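To: sultana-projects
From: Sotiris Karagiannis
Subject: Re: Logging, pairs and the June assessment

Dear all,

Damián's message of last week (copied in full below my signature) raised several points that affect every pair in the Sultana project course, and it seemed proper to answer them on the list. I have spoken with the teaching staff at Tarham and with the workshop office, and the following applies from the next session onward. Students who have already handed in recordings under the old rules do not have to hand them in again.

Pairs and hand-held grippers

Each pair will continue to work with both grippers, left and right, worn by the same student for the whole of a recording. Changing the operator halfway through a take is no longer permitted. If the operator needs to stop, the take is closed, marked as incomplete and kept. Please do not delete incomplete takes. Several pairs did so in the first weeks, and the numbering in their logs no longer matches the files on the course drive. I would ask those pairs to leave the gaps as they are and write one line in the log to say where they fall.

The second member of the pair keeps the log. This was left open in the course handbook, and Damián is right that it led to some confusion. The log keeper notes the start of the take, the task, the operator and anything on the floor or the tables that was moved by someone other than the operator. Entries made from memory at the end of the afternoon will be accepted only if they are marked as such.

Recording slots are 40 minutes, including setting up and putting away. The workshop office has been generous with the hours, and I would like us to leave the room on time. Charging is done in the side room and should be started before the slot, so that it does not eat into it. A pair that arrives to find its grippers uncharged should write to the list at once, as there is usually another set on the shelf at Gerken that can be brought over.

The room
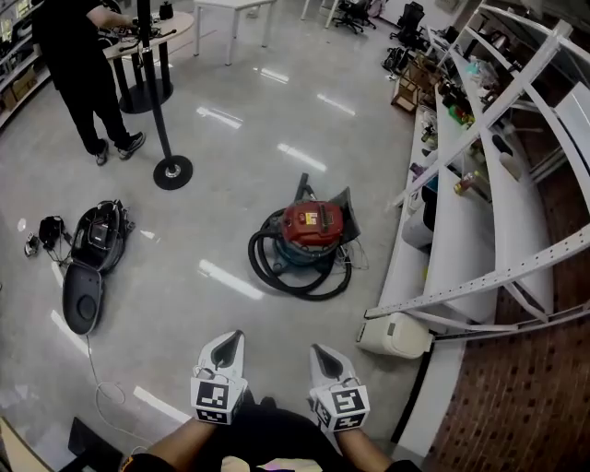
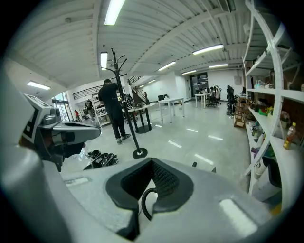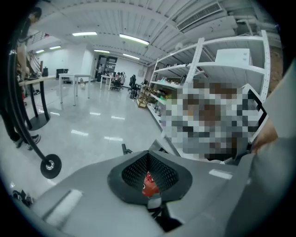 The description of the room at the head of each log has been the weakest part of the work handed in so far, and it will now be marked. A sentence such as "the usual workshop, normal lighting" does not tell a reader what the operator had to walk around or reach past. I expect the floor to be described first, then the tables, then the shelving. Take the first picture: a complete entry for the floor would name the red and dark-blue canister vacuum cleaner with its hose looped around the base, the open black machine to the left of it, and the white cable running from that machine across the floor. The cable matters most of these, and it is exactly the kind of item that has been missing from the logs. Other people at work in the room should be entered too, with a short note of what they were near, for instance the round wooden-topped table. Names are not needed and should not be given.

A related point concerns lighting. Please note which ceiling lights are on and whether there is daylight from the glass doors. The workshop floor is glossy and the overhead lights show up in it as long bright streaks, as can be seen in all three pictures. One pair has asked whether recordings with strong reflections will be turned down. They will not. The pair should record the condition and carry on, and the matter can be taken up in the written report.

Damián also asked about the shelving. Items on the shelves belong to the workshop and to other groups, and no task may involve taking anything from them without the agreement of the workshop office. Pairs who wish to practice picking from a shelf should use the task boxes provided and return them to the place they came from. This has been the rule since the start of the course, but it was given out orally and I accept that it should have been written down.

Task list and the number of recordings

The class as a whole has handed in 59 complete recordings. They are unevenly spread. The tidying tasks are well covered and the two-handed tasks are not, particularly coiling a cable and closing a hinged lid while the other gripper holds the base. I would ask pairs who have not yet chosen their second task to take one of these. The sign-up sheet is on the course page, and a pair may change its choice until the slot begins.

On the question of what counts as complete: a recording is complete when the task as worded on the sheet has been carried through by the operator alone, with both grippers in use, and the log has been filled in. Speed is not assessed. I mention it again since some of the logs contain remarks suggesting that pairs are timing themselves against one another. A slow take with a clean log will receive full marks. A drop followed by a recovery is acceptable and should be entered as a drop — it should not be repeated until it looks better.

Students have asked whether they may write their own tasks. They may, provided the wording is sent to me in advance and could be followed by somebody from another pair. "Clean up the corner" is too loose. "Put the bottle in the bin on the lower shelf of the task box" is acceptable. Last term's sheets are still on the course page for those who would like to see how others went about it.

Assessment in June

The assessment will be held in the workshop, and the visiting assessor from Plindelau will attend both parts. In the first part, each pair carries out one task of its own choice and one drawn from the sheet. In the second part, the pair presents its log and answers questions on it. Either member may be asked about any entry, regardless of who wrote it. Slides are optional and carry no marks.

The written report remains at its present length. I have been asked to allow an extra section for pairs who wish to train a small model on their own recordings. That work is welcome, but it goes in an appendix and will be read only after the main report has been marked. The model does not have to perform well. What I would like to read is a plain account of where it failed and whether the pair can find a likely cause in its own recordings.

Pairs with a timetable conflict should write to me directly, off the list, and say which hours are possible. Requests made on behalf of another pair cannot be considered.

Finally, a matter of housekeeping. Bags and spare shoes should go in the side room before a slot starts. Anything that stays in the room during a take has to be in the log.

I am grateful to Damián for setting his questions out so clearly, and to the pairs who replied to him. Corrections to the above should be sent to the list so that everyone has the same version.

Yours sincerely,

Sotiris Karagiannis
Course coordinator, Sultana student projects
Tarham

Original message
From: Damián Acuña
To: sultana-projects
Subject: Logging, pairs and the June assessment

Dear Sotiris, dear all,

I am writing for my pair, but I have talked to a few others and we seem to have the same questions.

First, the handbook says that "the pair keeps a log" and does not say who. We have been taking turns, and so our entries are in 2 different styles and sometimes the same take is written up twice. Is there a preferred way?

Second, how much do we need to write about the room? We share it with other people, and things are moved between one take and the next. We wrote a full page the first time and a single line after that, and we got no comment on either.

Third, are we allowed to use things from the shelves? One pair was told yes and another was told no.

Fourth, we stopped a take when the operator's wrist got tired and the other one of us put on the grippers and finished the task. Does that count as complete? We have kept the file for now.

Last, could we have the format of the June assessment in writing? We have heard that there will be slides, and we would like to know before we begin to make them.

Thank you in advance, and I am sorry for the long message.

Kind regards,
Damián Acuña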